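Last updated April

Home Projects People Vacancies Contact
Search this site Enter keywords

Teleoperators wanted for grasping and cable demonstrations (part-time, fixed term)

We need people to drive our robot grippers by hand controller, over and over, so that a learning system has something to copy. The project is called Otedden. We would rather you knew at the start what sort of work it is, as the last time we advertised we used the word "exciting" and lost several people in the first fortnight.

You will not be teaching a robot to think. You will be recording demonstrations of short tasks, and a model will be fitted to them. Whether the model then does anything useful is an open question, and one on which the people running the project do not agree. Zulkifli Sumampouw, who leads the modelling side, thinks 200 good demonstrations of each task will be enough. Clodagh Horgan thinks 400 and a bit of luck. Your job is to give them clean recordings and let them argue.

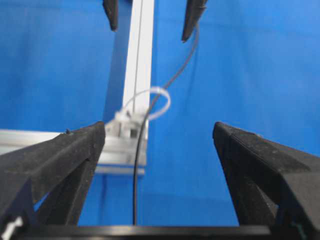

Otedden site, July 9, 2018

Cable tasks make up the larger share of the work. A thin black cable is awkward stuff for a gripper. It bends where it likes, it goes behind posts and past zip ties, and from the wrist camera it can cross the gap between the fingers without being anywhere near them. We have read plenty of papers in which this is described as more or less solved. We have not managed to repeat the results, and we would like our own examples before we believe anyone's.

What you would do:

- Run through a task sheet with the two-handed controller, one attempt at a time.
- Mark each attempt as good, poor or spoiled. Spoiled ones are kept. Please don't quietly bin them.
- Write a short note when something odd happens, in plain words.
- Check the wrist camera view before each block and clean the lens if it needs it.

There is also a share of plain finger work: opening, closing, and bringing the fingers to a chosen spot over the blue cloth. It is dull. It is also where most of our bad data has come from, as operators hurry it and the fingers end up a little off from where the sheet says.
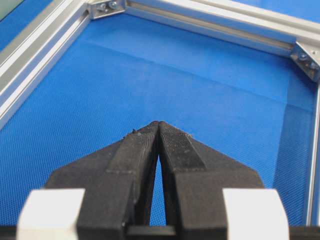
Manipulation Data Group, Brinix

What we ask for is patience and steady hands. A degree is no help here and neither is gaming experience, whatever you may have been told — the controller is slower than a games pad and fast habits have to be unlearned. You should be able to sit for a shift of two hours, with breaks, and still care about the last attempt as much as the first. You should also be willing to say that a task sheet is badly written. Some of ours are.

There are 7 places. Training is paid at the same rate as the work itself. We do not pay by the recording and will not be persuaded to; we tried it and got a great many recordings.

We can't promise that the job leads to anything. The funding covers this round of collection and no more. If the results are poor we will say so in the report, and operators who want to be named in it will be.

To apply, write to Cillian Geraghty at the group office with a page about yourself. Tell us about some repetitive job you have done and what went wrong with it. Please leave out your views on the future of automation. Those we like the sound of will be asked in for a trial session with Kevin Ní Mhurchú, and can watch an ordinary shift first if they wish. Questions about pay and hours should go to Malachy Mulcahy.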